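This site uses cookies to remember your login and keep spam out. OK / Read our cookie notice

Stostgate Makers Help > Home builds

Gripper pads fraying after a few weeks, what do you all use?
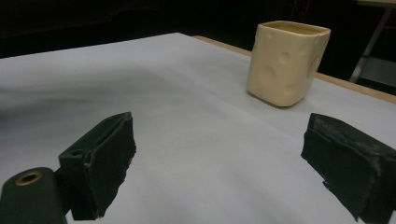
Green fingers, white paper, cheese cup. Pads are getting fuzzy.

Hi all! I've been building a hand-held gripper on my kitchen-table budget (I call it the Cropper) and I'm mostly happy with it, but the dark green covering on the fingers is wearing out way faster than I hoped. The edges are ragged and there's a strip hanging off the right one. I've done 160 test grabs so far, mostly with the square cup because the dimples make it a nice awkward thing to hold. It still picks up okay, but I'm worried the loose bits will get between the finger and the cup. Do I trim it and carry on, or peel everything and start over? And if I start over, with what?
posted by bavgate_basement

Verkix
Peel it. I trimmed mine for all of March and every time I cut one bit off, another bit let go. What fixed it for me was wrapping the covering right around the back of the finger and gluing it there, so there's no cut edge on the side that does the gripping. Clean the old glue off first, and I mean really clean, I spent a whole evening on it with a plastic scraper and some rubbing alcohol (test a hidden spot, some plastics hate it). Then clamp it overnight. My last set did 495 grabs before I saw any fuzz! Also round off the corners of the finger a little with sandpaper if yours are boxy, mine were chewing through the wrap from underneath.

tinbucket
just use bike inner tube, its free

Cornel Stanciu
I'd go along with Verkix on the wrapping, but check how hard you're squeezing before you redo anything. I had mine closing much tighter than it needed to and it ate pads like crazy. Backed it off until a cup just started to slip, then went up a hair from there. Inner tube does work, by the way, but wash the powder off the inside first or the glue won't stick.

Viewed 102 times

Contact us | Copyright Stostgate Makers | Back to top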